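3.2 Materialprobe und Nachfertigung der Zierblenden

Für Liebhaber älterer Fahrzeuge ist kaum ein Bauteil so reizvoll wie die Bedienblende der Mittelkonsole, und kaum eines ist so schlecht dokumentiert. Umso erfreulicher war der Bestand, den uns die Werkstatt Paulík überlassen hat: 632 Blenden und Rahmenteile, davon rund 600 mit lesbarer Gussmarke. Eine solche Breite an Originalteilen lag unseres Wissens bisher in keiner Untersuchung vor!

Die Nachfertigung erfolgte bei Tamico in fünf Varianten, die sich in Schichtdicke und Vorbehandlung unterscheiden. Besonders spannend ist Variante 3 – hier wurde die Narbung vor dem Verchromen geätzt, was den matten Charakter der Originale erstaunlich gut trifft. Die Glanzwerte streuen dabei deutlich weniger als bei den gestrahlten Teilen (vgl. Abschnitt 4.1).
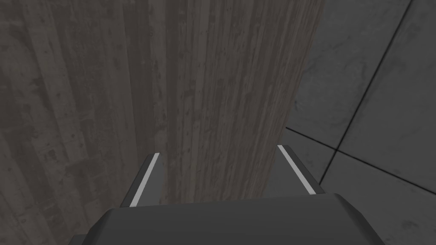

Abb. 6: Simulationsansicht, dunkelgrauer Greifer mit zwei Fingern und hellen Streifen an den Innenkanten.

3.3 Passung im Fahrzeug

Jede Variante wurde in eine unverzogene Konsole der Baureihe Ruston eingesetzt. Gemessen wurde das Spaltmaß an den beiden oberen Ecken sowie neben der Reglerführung, jeweils vor und nach dem Anziehen der Schrauben. Die Drehknöpfe blieben zunächst außen vor, ihre Wellen haben bei späteren Baujahren einen anderen Durchmesser.

Schon die ersten Einbauten im November machten Freude: Vier Varianten saßen ohne Nacharbeit. Nur Variante 5 klemmte an der unteren Lasche – vermutlich wegen der dickeren Kupferschicht. Ein Vergleich mit den Blenden aus der Sammlung Flondusell steht noch aus.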